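From: Tihomir Mladenović
To: regression-talk list
Date: 25 May 2025
Subject: Re: [regression-talk] Nightly suite, how do you decide what to throw away?

Dear Youssra, dear all,

Thank you for the long message. I answer inside it, and then I write more below, as my answer to the third point became bigger than I wanted.

> On Friday's call I promised to write this down, so please excuse the
> length. Our nightly suite for Aldale has 894 tests now. When I joined
> the team it had 300. The run does not finish before the first people
> come to the office, and they start to merge while it is still going.

We had the same with Kravets two years ago. The late finish was a bigger problem for us than the number of tests. When people merge during the run, you cannot say which build was tested, and then the report is only half useful. If you can do just one thing this month, I would tie the run to one fixed build and write the build number on top of the report.

> Rhodri proposes to delete every test which did not fail in the last
> year. I am afraid of this. Some of these tests cover the invoice
> rounding, and nobody touched that code for a year, so of course they
> are green.

I am also afraid of it. Rhodri, I hope you will forgive me, I know you wrote that it was only a starting point. A test that is always green can mean two things: the code is stable, or the test checks nothing. You have to find out which one it is before you delete. How we do this I describe under the first heading.

> And my last question is about flaky tests. Doaa keeps a list of 60
> which fail sometimes and pass on the second try. We have automatic
> retry switched on. Is this bad? Does anybody live without retry?
>
> Regards,
> Youssra

We live without retry in the nightly run, but we keep it in the run before the merge. I know this looks strange. The developer who waits for his merge does not want to learn about a slow test database. In the night there is no person waiting, so we prefer to see the failure as it is.

Now the longer part. I copied most of it from our team wiki, with the internal names removed, so the style is a little dry.

1. Finding tests that check nothing

We take one module at a time. For this module we break the code on purpose in a small way, for example we change a "greater than" to "greater or equal", or we return an empty list. Then we run only the tests that claim to cover the module. If all stay green, we open the tests and read them.

There are tools which do this automatically. We tried one and it was too slow for our old code, so we do it by hand, half a day in every second sprint. It is boring work and it is better in pairs. Usually we find one of these:

- the test catches the exception itself and then passes
- the test compares a value with the same value, after somebody renamed a variable
- the test has its check inside a loop and the loop has no items
- the test was written against a stub, and the stub was changed together with the code

The third one is my favourite, in the bad sense. We had a whole group of such tests for the export to Mereo. The input folder was moved, the loop was empty, and the tests were green for more than 85 nightly runs before Lakshmi Sastry opened the file for a different reason.

When the test is repaired, we leave the code broken once more and look at it failing. Only then we put the code back. Please do not skip this, even if you are in a hurry.
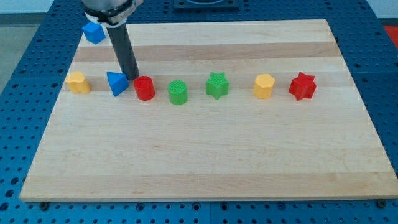 2. Putting tests in groups

We do not delete at first. We move. Each test gets one of three labels, and the label must be in the code next to the test, not in a spreadsheet:

nightly - runs every night, somebody must look at a failure the same morning
weekly - runs at the weekend, a failure may wait until the planning
on change - runs only if somebody touches the module

Your rounding tests would be "on change" with us. They cost nothing while the code is quiet, and they are there at the moment when you need them. The weak point is of course the mapping between module and test. Ours is by folder name, and it misses changes in shared libraries. For this reason "on change" tests also run once before each release, without exception.

A test which is in "weekly" for half a year and has no owner is proposed for deletion. The proposal is a normal code review. If there is no objection in ten working days, it goes. We had less discussion than I expected.

3. Flaky tests

The list that Doaa keeps is very good, please continue with it. I would only add two columns: the date when the test came on the list, and the suspected cause in a few words (time, order, network, shared data, unknown). After a month you can sort by the cause. With us, shared data was far in front. Two tests used the same customer record and one of them renamed him. When we gave every test its own customer, a big part of the list disappeared in one week.

If you switch off retry from one day to the next, the report will be red and people will stop reading it. So I would first keep the retry, but report "passed on second try" as a separate colour and count it. Management sees the number and you have an argument for asking time to repair. Later you can switch it off for one group, then the next.

4. What did not work for us

A prize for the most deleted tests. I will say only that we stopped it after one sprint.

Also more machines. We moved to parallel running with the Pinton runner before we cleaned the shared data, and the flaky list became longer immediately. The order matters: clean first, then parallel.

One question back to you, Youssra. You wrote that people merge in the early morning. Is it possible to start the run earlier, or does it wait for the data import? With Kravets we discovered that the start time came from a backup job which did not exist any more. Maybe it is worth ten minutes to check.

I am on holiday in the first half of June and will read the list only after. Lakshmi knows the scripts for the labels and she agreed that I mention her, so you may write to her on the list if you want to see them.

With kind regards,
Tihomir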